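Fekelell is a modular robot gripper kit for the disassembly and servicing of desktop computers. It is made by Gikitz and sold mainly to electronics refurbishers and repair training centers. The kit consists of a two-finger gripper, a wrist camera, a mounting plate and a software package named Stesteo.

Development was led by Todor Dumitrescu and Ainhoa Ortuño, who had earlier worked on cable handling at Sarmiento, a parts recovery firm. The first production batch was limited to 80 units. A later version replaced the fixed fingertips with exchangeable ones - a change requested by early buyers - and extended the rated life of the finger joints.

Stesteo stores each job as a sequence of short motions, such as approach, grip, pull and release. Up to 300 sequences can be held on the controller. The operator teaches them by hand guiding, and the wrist camera records the view along the tool axis.

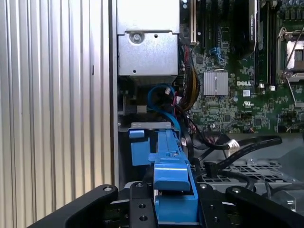 Vol. 54, p. 1,000

Desktop cases are a common test for the kit. The gripper must reach blue plastic parts next to sheet metal brackets while staying clear of power wires, data cables and the motherboard. In a trade review, Consuelo Campos rated the gripper well on molded tabs and handles but found it slow near bundled wiring. Iker Bravo noted that reflective metal panels call for a separate camera exposure setting, which the manual covers only in an appendix. Fan modules are not supported in the base package.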